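2020-02-01
Clarnport workshop, upstairs room
Notebook: glass table and paper bags

Purpose

Carry on with the bag handling on the round glass table. The September entries were all done on the bench, which has a matt top, and W. Teuber asked for the same work on glass before the Flarkum lot is packed. Bags are the plain brown paper ones from Hamann. Stock at start of day 534, less whatever was taken downstairs for the screws.

Table

Round clear top on a black frame. The top is not fixed to the frame by anything except its own weight and the pads, so I checked the pads first. One had crept outwards. Pushed it back by hand, no tools.

Rim wiped with a dry cloth, then the upper face with the blue spray, then dry again. Underside left alone. Smears on the underside look the same as smears on top and I lost ten minutes last time rubbing at the wrong face.

Glare is the main nuisance. The ceiling light comes back off the glass as a hard white patch, and anything laid near it is difficult to judge. The grey speckled carpet shows straight through as well, so a pale bag has a busy background. Tried a sheet of lining paper under the glass and gave it up, as it curled.

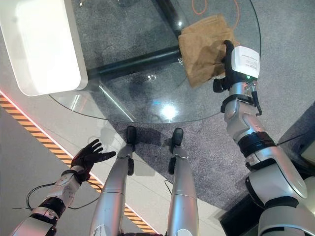 Brown paper behaves differently once it has been crumpled. A new bag slides on clean glass with hardly any push and will go over the rim if the window is open. A crumpled one sits on a few points, rocks, and stays roughly where it is put. For this reason all bags are to be crumpled once before use and opened out by hand, mouth last. Do not iron them flat again (this was tried on the bench, it made the creases brittle).

Procedure as used

1. Take one bag from the stack. Reject if the base seam has lifted.
2. Crumple once, open out, fold the mouth over loosely.
3. Lay it on the glass clear of the bright patch.
4. Grip at the side. A grip on the folded mouth pulls the fold open and the bag then hangs crooked.
5. Lift, move, set down. Note whether the base or the side touches first.
6. Look over the gripping parts for paper dust and brush off if needed.

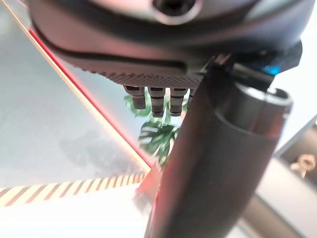
Notes on the day

Batch of 24 bags prepared, 2 rejected for base seams. Both rejects came from the bottom of the bundle, which had been standing on the floor.

Set-downs near the rim were worse than those nearer the middle. The edge of the glass is thin, slightly green and curved, and with the carpet visible on both sides of it I misjudged the limit more than once by eye. A strip of low-tack tape inside the rim would help. Tultar tape leaves a residue, use the paper sort.

Side grip holds well on creased paper. On a smooth panel it slips, then catches at the first fold.

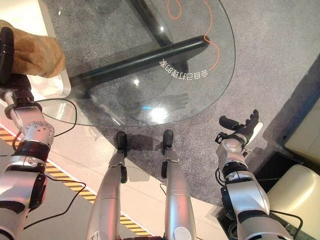 Cables on the carpet need sorting before the next session. The thin orange one lies under the table in a loop and wants either coiling or taking round by the wall. I left it, as I could not find where the other end went and did not want to pull it.

Room temperature not recorded, thermometer is downstairs.

To do

Tape for rim.
Blind or card over the ceiling light, ask W.T. which she prefers.
New bundle of bags to be stored on the shelf, off the floor.
Trace orange cable, label both ends.
Copy the bench results from page 76 on to the new sheet so the two surfaces can be read side by side.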